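Day 43, late, quick one

Home 11:40 pm. Feet hurt. Writing this before I fall asleep on the sofa. 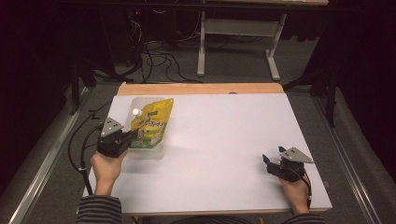 So the question from Dougal again at lunch — can they do chores yet, yes or no. He wants yes or no. I said ask me after the pouches. He said I said that last month too.

Pouches are the worst. A box is a box. A mug, fine, it has a handle and it stays mug shaped. But a pouch changes every time you squeeze it, and the film slides, and if you go in by the spout you get a nice grip and then the whole fat bottom half swings around. My hands know this. Took me maybe a week to stop noticing my hands know it. Trying to do it slow and the same way with two clunky jaws instead of fingers, you find out how much your thumb was doing.

Target is 501 good ones for the Biltix batch by end of July. Good means lifted out of the tray, no drop, no dragging the tray along. I drag the tray alot. Left hand is worse than the right, wrist gets stiff after lunch.

Nobuhle ran the new Zutau model on the arm in the other room at 4. First try it got a pouch up and put it down where it should. Everybody clapped, me too. Second try it pinched a corner and just stood there with it. Third, pushed the pouch up the wall of the tray and kept pushing. She wrote it all down, didn't seem upset. She thinks unpacking groceries in 2 years if you're patient and don't own eggs. Dougal thinks Stenmont will have them stocking shelves sooner. I think teh shelves maybe, kitchen no. My kitchen, never. There's a drawer I can't open myself.

Mom called, asked am I training the thing that takes my job. Told her I'm training the thing that puts away juice. She said same thing. Didn't have an answer, said I had to go.

Need — wrist tape, milk, call Fourie about the overtime sheet. Bed.

Comments

pellworth: 100 bucks says laundry comes before groceries. Cloth doesn't leak

marnie_k: Tape the wrist BEFORE it hurts, ask me how I know

tobben: I worked shelves nine years. Boxes sure. Bags of shredded cheese, good luck to them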